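The open day at Sutirstead ran on Saturday, October 8, 2022, and I went mainly to see the hand-held gripper that Tuvitz has been talking up all year. Landry had the stand next door, so the two could be tried back to back.

Tuvitz say you can learn the thing in 3 minutes. I needed longer. The trigger is light and the jaws open wide, but it took me several goes to judge how hard I was squeezing, and a small box suffered for it. The Landry tool is heavier and I liked it more - you feel the object through the handle. It also costs more, and the man on the stand went vague when I asked about spare pads.

Both firms use a camera on the tool itself. The view is very wide and bends straight edges badly, and I asked whether that matters later on. "The software sorts it out" was the reply at both stands. Perhaps it does. The Lidadeo controller, which was meant to tie it all together, dropped its link 2 times while I stood there.

There was a chart claiming 191 picks with 41 different objects. It didn't say how many had failed, or who had done the picking. I'd want to see a tired person on a Friday afternoon try it with shiny wrappers and soft packs before I believed any of it.

Tea was free, parking wasn't. I'd go again if they publish the failures. 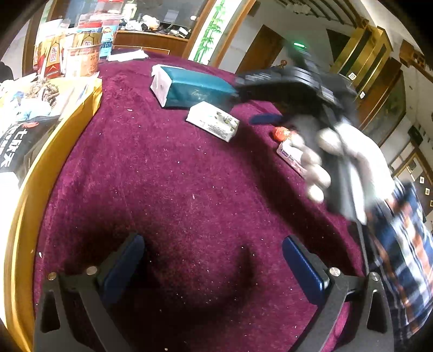 Two hand-held grippers at the table, one seen from its own camera, with soft packs and small boxes to pick from.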